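Looking after handmade plates (and other things you paid too much for at a market)
By Pushpa Tyagi
27 October 2025

I own a lot of crockery. Some of it came from the supermarket and will outlive me. The rest was made by people with kilns and strong opinions, and it needs a bit more thought, mostly at the sink.

Washing up

Ask the maker whether a piece is dishwasher safe, and then ask again when their partner isn't listening. If the answer is any sort of pause, wash it by hand. Warm water, ordinary detergent, soft sponge. Leave the green scourer for the barbecue tray.

Don't soak earthenware overnight. It drinks. If there's a bare unglazed ring on the base, let the plate stand on its edge in the rack until the ring is dry before it goes in the cupboard, or you'll meet a musty smell in August and blame the dog.

Grey marks

Those pencilly scratches on pale glazes are usually metal from your cutlery, left behind on the surface. Mix bicarb with a few drops of water to a paste, rub gently with a damp cloth, rinse. If that does nothing, try a cream cleanser on a small patch near the rim first. Go easy on anything with gold lustre, which will leave with the marks and not come back.
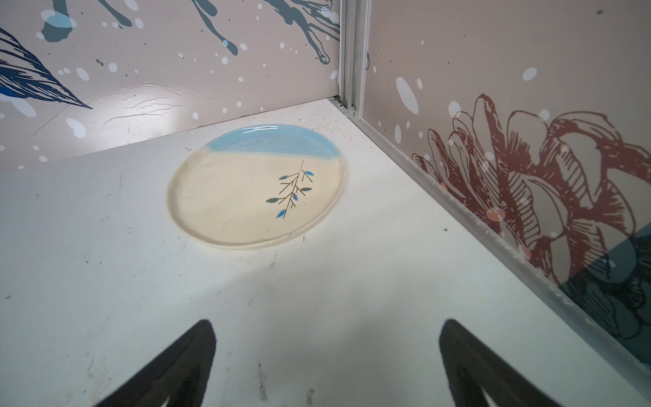
Blue and cream glaze with a painted branch. Soft sponge only.

Tea stains come off with the same paste. Turmeric in a crazed glaze is a different matter – I have a bowl from Mondetti that has been faintly yellow since a dhal I would happily make again.

Heat

Never take a plate from the fridge to a hot oven. If you want warm plates for dinner, put them in while the oven is cold, set it to 80 degrees and give them 25 minutes. My old Kashyap runs hot, so I use the lowest mark and stay in the room.

Stacking

Handmade rims are seldom level, so a stack of them wobbles and the rough foot of one plate grinds on the face of the next. Put something between them. The felt separators at Tundon are very handsome and priced accordingly. I cut up an old flannelette sheet, and paper towel does the job too.

Keep stacks short, with the heaviest at the bottom. If you need to hold the pile up to shut the door, it's too tall.

Chips

Smooth a tiny chip on the foot with 400 grit wet-and-dry paper, used wet, over a bucket. A chip on the eating side means retirement. Mine hold keys, soap and one unhappy succulent.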